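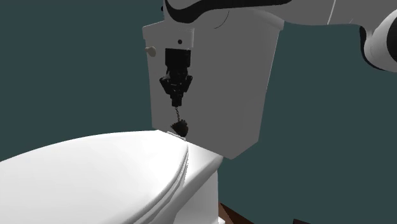

今回は、シミュレーションで集めた模倣学習用のデモを「どの視点で見せるか」の話です。前回はデモの量の話ばかりしてしまったので、今日は量のほうはいったん固定します。ずっと3,000本のままです。私は長いこと、カメラなんて対象が映っていればどこでもいいでしょ、と思っていました(院生のころの自分のコードを見ると、カメラ位置が定数で直書きしてあります。ひどい)。でも、グリッパの先から細い鎖で小さな黒っぽいものがぶら下がっている、こういう状態を相手にすると考えが変わります。蓋の付け根のすぐ上にあるように見えても、あと何センチ下げればいいのか、奥にずれているのか手前にずれているのか、一方向からの絵だけではなかなか言えないんですよね。みなさんもちょっと考えてみてください。

まず言葉の整理から。観測は画像と関節角、行動は手先の目標姿勢の差分とグリッパの開閉です。方策はふつうの行動クローニングで、損失も第3回で配ったものと同じ。変えるのは画像の入力だけです。条件は次のように呼びます。

F条件:固定カメラ一つ。学習中も評価中も動かしません。
R条件:固定カメラ一つですが、学習中はエピソードごとに位置と向きを揺らします。
W条件:F条件に手先側の視点を足します。

揺らす幅は方位角と仰角と距離を別々に決めます。ここを一緒くたにして「ちょっと動かす」で済ませると、あとで何が効いたのか分からなくなります。私は一度やりました。距離の幅を広げすぎて、対象が数ピクセルになったデモが大量に混ざり、学習曲線を三日くらい眺めて悩んだ……という思い出があります。

場面の生成にはFalska、学習にはArkilenを使いました。どちらも演習の環境に入っています。Falskaのほうは乱数の種を場面と視点で別に持てるので、物の配置を同じにしたまま視点だけ変える、という比較が簡単にできます。これが本当にありがたい! 種を一つしか持てない環境だと、視点を変えたつもりで配置まで変わってしまいますから。

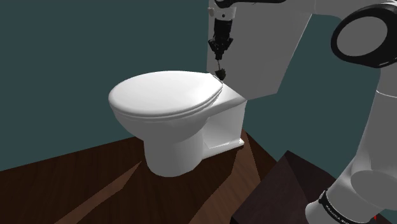

Ionuț Manoleからは、視点を増やす前にまず失敗を方向別に分けたほうがいい、奥行きの誤差と横方向の誤差を足した数字を見ていても打ち手は決まらない、とコメントをもらいました。これはもう、そのとおりで。成功率だけを並べた表を作って満足していた私には耳の痛い話です。

というわけで分けてみました。F条件で990回の評価をして、失敗は154回。そのうち141回が、固定カメラの光軸に沿った方向、つまり奥行き方向のずれでした。ここまで偏るとは思っていなかったので、最初は集計スクリプトのバグを疑いました。座標変換の符号を確認し、カメラ座標系の軸の取り方も確認し、それでも同じ数字でした。

横方向のずれは画像の上でそのままピクセルのずれになるので、方策は修正を覚えやすい。奥行き方向のずれは見かけの大きさや重なり方のわずかな変化にしか出てきません。しかも背景が一様な壁で、対象が白くて滑らかだと、手がかりになる模様もあまりない。細いものが吊られている場合は、手先の姿勢が分かっても先端の位置がきっちり決まらない、という困りごとも乗ってきます。関節角を入れているんだから奥行きは分かるはず、という質問を毎年いただくのですが、関節角が教えてくれるのは手先までです。その先は画像に頼るしかありません。

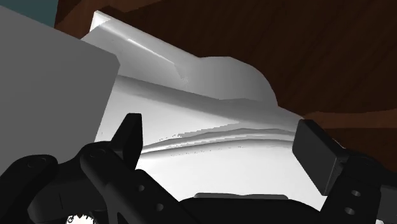

図3 グリッパ側からの視点。左右の指のあいだに白い物体、左に灰色の箱。

W条件で足すのは、このような手先側の視点です。固定カメラとは光軸の向きが違うので、片方で見えにくいずれがもう片方では横ずれとして出てくれることを期待しています。ただし弱点もあって、指やリンクが視野のかなりの部分を占めますし、対象に寄りすぎると全体のどこを見ているのか分かりません。図3だけをぽんと渡されて、白いものが何か即答できる人は少ないと思います。私も無理です。なので固定カメラを外して手先側だけにするのは、この課題ではおすすめしません。

R条件との関係もよく聞かれます。視点を揺らすと、カメラの取り付けが少しずれても崩れにくい方策になりやすいのですが、一枚の画像に入っている奥行きの情報が増えるわけではありません。頑健さと観測の情報量は別の話として考えてください。レポートでここが混ざっている人が多いです。

実装の注意。二つの画像は別々のエンコーダに通して、特徴を連結してから方策の頭に入れます。重みを共有する版はMoldovanの設定ファイルに残してありますが、まずは共有なしで動かしてください。時刻合わせも忘れずに。片方が一フレーム遅れているだけで、接触の直前がかなり怪しくなります。

演習課題
(1) F条件の評価ログを読み、失敗をカメラ座標系の三軸に分けて集計する。
(2) 固定カメラの方位角を九十度回して再学習し、ずれの偏りが光軸についてくるかどうかを調べる。
(3) W条件で同じ集計をする。減った失敗と残った失敗の両方から例を選び、動画を見て所見を書く。

ログは共有フォルダのFillhamの下に置きました。(2)は学習にけっこう時間がかかるので、早めに回し始めてください。締め切り前夜の計算機は本当に混みます……。次回は接触が始まったあとの力の扱いに入ります。

最終更新:2022年9月6日
講義トップ | 前回 | 次回 | 演習 | 質問箱
コメント 4 シェア 7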